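Keeping Paper in Order: A Small Study of Filing at a Shared Desk
Student project report, Office Practice module
Rasha Hattar, supervised by Sunita Ridgeway 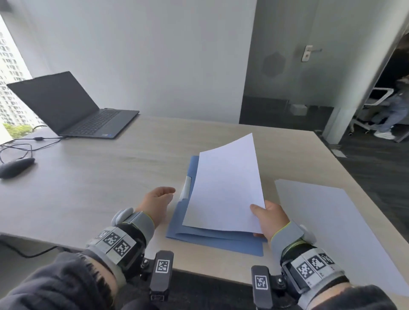

1. Introduction

Many students in our department work on a laptop but they still receive a lot of paper. There are signed forms, printed feedback, travel receipts, instructions for laboratory work and letters from the university. In my own case the paper was lying beside the laptop for weeks, and when I needed one sheet I had to look through all of it. My supervisor suggested that I could make this problem the subject of my project.

The question of the report is simple. How can one person keep the paper from one term in order, on a normal desk, without buying a cabinet and without spending much time on it every day? I was interested in document folders of the kind with a flap and several layers, which many students own already.

The work was done in the study room on the first floor of the Hanarton building. It started in January and the report was handed in on Mar 16, 2018.

2. The desk and the materials

The desk has a light wood-grain surface. It is shared, so everything must be removed or put together at the end of the day. A laptop and a mouse take the left side, and their place could not be changed very much. This left the middle and the right side for the paper work. I decided to put the folder near the middle and to use the space on the right for sheets which do not have a place yet.

The folder is pale blue with a white label strip. I wrote nothing on the label at the beginning. I wanted first to see which papers would really come into the folder, and only then to choose a name for it. Later I wrote "Current term", and I did not have to change this.

For comparison I also used two other ways of keeping paper: an open tray from the department store room, and a ring binder with punched pages. The tray is called Ekine in our department, after the name on the shelf where it was found. The binder belonged to the Powell reading group, and they lent it to me until the end of the project.

3. Method

I collected all my loose paper from the autumn term and from the first weeks of the new term. I counted 1399 sheets, including drafts and double copies. Then I sorted them in three rounds.

In the first round I took out everything that could be thrown away: old drafts, double copies and notices with a date in the past. After this round 1099 sheets had gone to the recycling box and 300 were left. I was surprised by this result and I counted the second group again, but the number was correct.

In the second round I made groups. At first I made 11 groups, because every course and every office seemed to need its own one. This was too many for the layers of the folder. I put some groups together until I had five: courses, money, forms to be signed, forms already signed, and other letters.

In the third round I put the groups into the folder, one group after the other. I then worked with this system for four weeks. After that I worked two weeks with the tray and two weeks with the binder, with new paper only. I wrote short notes in a diary each evening.

4. How the folder was used

Some practical points were not clear to me before I started, so I describe them in more detail.

A folder with layers should lie flat when it is filled. When I held it in the air, the front layers opened but the back ones closed again, and the sheets went in with a fold. On the desk I could keep one hand at the side of the folder and lead the sheet with the other hand.

It is better to hold a sheet at a lower corner when it is lifted out or turned. If I took it in the middle of the long side, thin paper made a crease there. The sheet bends when it is lifted by the corner, but in my tests it became flat again when I put it down.

Only one sheet should wait outside the folder at one time. When I had a second and a third sheet next to me, I started to read them, and the sorting became slow. This is my personal habit, and other people may not have the same problem.

5. Results

The folder was the quickest for putting paper away, if the sheet belonged clearly to one of the five groups. Finding a sheet again took longer than with the binder, but not so long that it disturbed me. The group "other letters" grew faster than I expected. In the third week I had to take it out and sort it again.

The binder gave the best order. However, I did not like to punch holes in signed forms, and the puncher was often in another room. In my diary I found that on several evenings I left the new paper on top of the closed binder.

The tray was very easy to use and almost useless for finding things. After two weeks the newest paper was on top and everything else was mixed.

6. Discussion

The largest improvement did not come from any of the three products. It came from the first round, when I threw away more than three quarters of the paper. If I had done only this, my desk would already be much better.

There are limits to this study. I was the only person who tested the systems, and the periods were not equally long. The tray and the binder were used later in the term, when less paper arrives. Sunita Ridgeway also pointed out that I was more practised by then, and this may have helped the binder.

For next year I would like to ask three or four other students to do the same with their own paper. I would also start with five groups and not with 11. For now I continue to use the blue folder, and the binder has gone back to the reading group.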